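3. Surface condition and cleaning in shared rooms

3.1. Sites and general approach

The survey covered shared rooms in four buildings, referred to by the names of their sites: Durberg, Brarden, Rathjen and Fleltier. All four are in daily use and are cleaned by contract staff in the evening. Durberg and Brarden are older buildings with painted walls and few windows that open. Rathjen was refitted shortly before the study began, and Fleltier is a mixed case in which the ground floor was refitted and the upper floor was left as it was. We treat the two floors of Fleltier as separate units in the analysis below.

Earlier work on the cleaning of shared rooms has mostly relied on one of two measures. The first is a visual score given by an inspector who walks through the room. The second is a swab reading taken from a small area, which is more exact but says little about how a surface looks to the people who use it. The two measures often disagree. A surface may give a low swab reading and still carry marks that users report as dirt, and a surface that looks clean may give a high reading. Our interest is in the first of these cases, in which the mark is visible and the complaint is real but the hygiene risk may be small.

3.2. Classes of visible marks

Visible marks were sorted into three classes before scoring. Class A covers specks, meaning small separate marks with a clear outline. Class B covers smudges, where the outline is soft and the color fades outward. Class C covers film, a thin even layer that changes the shine of a surface without a clear border. Classes A and B often occur together on light surfaces, and the inspector was told to record both whenever both could be made out at arm's length. The color of the mark was written down in plain words. No attempt was made to name the substance from its color alone.

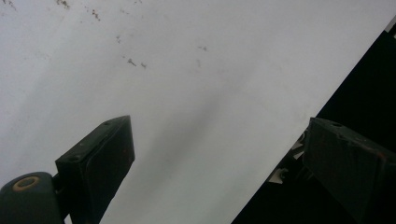
Figure 3. Brownish specks and smudges on an off-white surface.

Light surfaces were scored under the normal room lighting, with no extra lamp. This choice lowers the number of marks found, and an inspector with a hand lamp held at a low angle will find more. We kept to room lighting because it matches what users see when they make a complaint. Soft shadows across a surface were a known source of error. Where a shadow fell over part of the area, the inspector moved to a second viewing position and scored the area again, and the higher of the two scores was kept.

The score itself runs from zero to five. Zero means that no mark can be seen from either viewing position. Five means that marks can be seen from the doorway. The steps between are defined by distance and by the share of the surface affected, with written anchors for each step. Agreement between inspectors was good at the ends of the scale and weaker in the middle, mainly between scores of two and three. For this reason the two middle scores are merged in the tests reported in Section 4.

3.3. Cleaning treatments

Two treatments were compared. In the standard treatment, staff wiped each surface once with a damp cloth and a neutral cleaner, as set out in the existing contract. In the extended treatment, the same cleaner was left on the surface for 60 seconds and then wiped off with a second, dry cloth. Cleaner was mixed in batches of 1000 ml at both floors of Fleltier and at Rathjen. Durberg and Brarden used ready-mixed bottles of 275 ml, which were the only size held in stock there. The strength of the mix was the same at all sites. 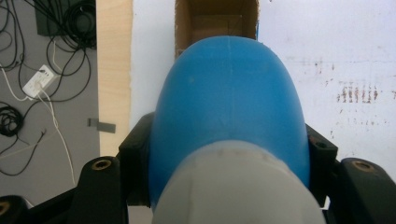

Rooms were assigned to a treatment by week and not by day, as daily switching had caused confusion in the pilot. Staff were told which treatment to use but were not told how the rooms would be scored. Inspectors were not told which treatment was in force. It is possible that some inspectors guessed, given that the extended treatment leaves a smoother finish on glossy surfaces, and we return to this point in the discussion of limits.

Curved objects raised a separate problem. The written anchors for the score assume a flat area with known sides, and they do not carry over well to rounded items, where the visible share changes as the inspector moves. After the pilot, rounded items were scored from one side only, at the height of the item. Scuffs were recorded in a separate column. They were left out of the main score, as neither treatment was expected to remove them.

3.4. Complaint records

Complaints were taken from the building logs at each site. The logs differ in form. Durberg keeps a paper book at the front desk, and the other sites use a shared online sheet. Entries that named a room and a surface were kept. Entries about smell, noise or temperature were dropped, as were repeat entries made by the same user on the same day. The Brarden log has a gap in October, when the sheet was moved to a new system and older entries could not be opened. We did not fill this gap. The affected weeks are left out for Brarden only, and the effect of leaving them out for all sites is shown in the appendix.

Complaints were then matched to the most recent score for the same surface. A match was accepted only if no cleaning had been logged between the score and the complaint — a strict rule that removed many entries from the two older buildings, where cleaning times were written down less often.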